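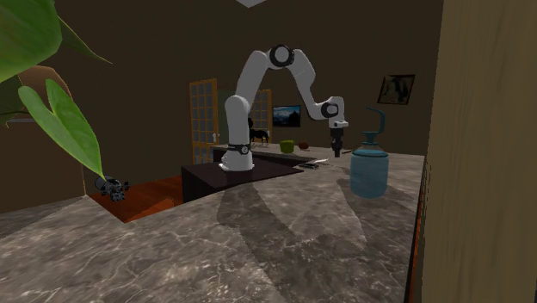
Lavlow Household Words

Version 5, updated Jan 18, 2021

Lavlow is a word list of the everyday names people give to things in kitchens, bathrooms and laundry rooms, gathered from letters, shopping lists and the backs of old recipe cards that friends and neighbors were kind enough to lend us. It began when Nandini Joseph and I couldn't agree on whether the thing you dry dishes with is a tea towel or a dishcloth (we still don't agree, and both are in here), and it has kept growing ever since.

What's in the folder

words.csv has one entry per line: the word, its plain meaning, the region where the writer grew up, and a short quotation if the family said yes to one. variants.csv ties together spellings that belong to the same word. notes.txt is mostly Gus Szabo arguing with himself about "spigot," and I'd encourage you to read it with a cup of coffee.

Things to know before you use it

Quotations are left as they were written, misspellings and all. Regions are the writer's own description, so you'll find "near the lake" sitting next to proper county names. Entries marked with a 9 in the status column are still waiting for a second reader, and we'd leave them out of any serious counting. The bathroom section is thinner than the kitchen one, and we'd dearly love more letters for it!

Corrections

Send them to Dinesh Subramaniam, who looks after the variants file, and please tell us where you heard the word and from whom, even if it was only your aunt. New entries go in every November.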